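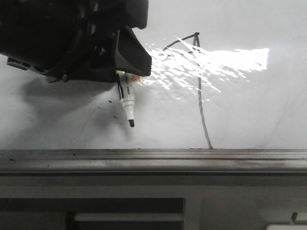 Startseite Projekte Berichte Förderer Kontakt

Zwischenbericht an die Horau-Stiftung
Vorhaben: Tafeln und Stifte für die Lernräume im Haus Skinberg
Berichtszeitraum bis Ende November

Liebe Förderinnen und Förderer,

nun ist schon wieder die Hälfte unserer Laufzeit vorbei, und ich setze mich mit einer großen Kanne Tee an diesen Bericht, weil es doch mehr zu erzählen gibt, als ich im Sommer gedacht hätte. Vorweg das Wichtigste: Wir liegen im Zeitplan, das Geld reicht, und die Räume werden benutzt, und zwar vom Vormittag bis in den Abend hinein.

Zu den Tafeln
Im Antrag hatten wir sechs große weiße Wandtafeln vorgesehen. Drei davon hängen, die übrigen stehen noch verpackt im Flur vor der Bibliothek und warten auf den Maler, der uns für die Zeit nach den Ferien fest zugesagt hat. Die hängenden Tafeln sind seit dem ersten Tag in Gebrauch, und das sieht man ihnen auch an. Auf der Fläche bleiben feine Schlieren und blasse Wischspuren zurück, die man erst bemerkt, wenn man schräg davorsteht. Beim Schreiben stört das kaum, aber die Mathegruppe hat sich beschwert, dass alte Bruchstriche wie Geister wieder auftauchen (die Formulierung stammt von einer Schülerin, ich fand sie sehr schön). Wir wischen jetzt jeden Abend einmal feucht nach und haben trockene Tücher neben die Schwämme gehängt. Ob das auf Dauer genügt, kann ich erst im Abschlussbericht sagen.

Mehr Kopfzerbrechen macht uns das Licht. Auf der glatten Oberfläche bilden sich helle Spiegelungen, und wer ungünstig sitzt, sieht dort statt der Schrift nur ein Glitzern. Umgekehrt wirft jeder, der vorne schreibt, seinen eigenen Schatten genau auf die Stelle, an der er gerade arbeitet. Lyle Ambrose, der bei uns die Abendkurse leitet, hat deshalb einen Nachmittag lang Stühle gerückt und Jalousien verstellt und schließlich vorgeschlagen, die nächsten Tafeln an die Längswand zu hängen. Das machen wir so. Für die Befestigung müssen allerdings neue Schienen her, ein Angebot der Firma Desmet liegt vor.

Zu den Stiften
Bei den Stiften haben wir uns nach einigem Hin und Her für weiße Marker mit schwarzer Filzspitze entschieden, zunächst nur in Schwarz. Farbig wäre hübscher gewesen, das gebe ich gern zu, aber Schwarz liest sich aus der letzten Reihe einfach am besten. Bestellt haben wir 40 Stück über den Händler Gatuvix. Der Verbrauch ist höher als geplant, vor allem weil die Kappen so gern verschwinden – eine fand sich neulich im Blumentopf – und die Spitzen dann über Nacht eintrocknen. Die Gruppen bekommen ihre Marker deshalb jetzt in einem Becher mit und bringen sie nach der Stunde zurück. Das klappt in den Vormittagsgruppen sehr gut und am Abend so mittelgut.

Zu den Ausgaben
Für Stifte, Schwämme, Tücher und Reinigungsmittel haben wir bisher 524 Euro ausgegeben. Die Tafeln selbst sind vollständig bezahlt, die Rechnungen liegen in Kopie bei. Für die Schienen möchten wir gern Mittel aus dem Posten »Kleinmöbel« verwenden, der noch unberührt ist, und bitten Sie dafür um eine kurze Zustimmung, gern auch formlos per Mail.

Wie es weitergeht
Bis zum nächsten Bericht sollen alle Tafeln hängen. Außerdem wollen wir mit den Gruppen eine kleine gemeinsame Ordnung für das Anschreiben und Abwischen verabreden, denn im Moment lässt der eine Kurs seine halbe Stunde Arbeit stehen, und der nächste traut sich nicht, sie wegzuwischen. Eine Ecke mit der Aufschrift »Bitte stehen lassen« gibt es schon, sie wächst nur leider ständig.

Wenn Sie einmal in der Nähe sind, kommen Sie doch gern vorbei, am schönsten ist es nachmittags gegen vier, da ist am meisten los. Tee ist immer da.

Mit herzlichem Dank und vielen Grüßen aus dem Haus Skinberg
Ihre Projektleitung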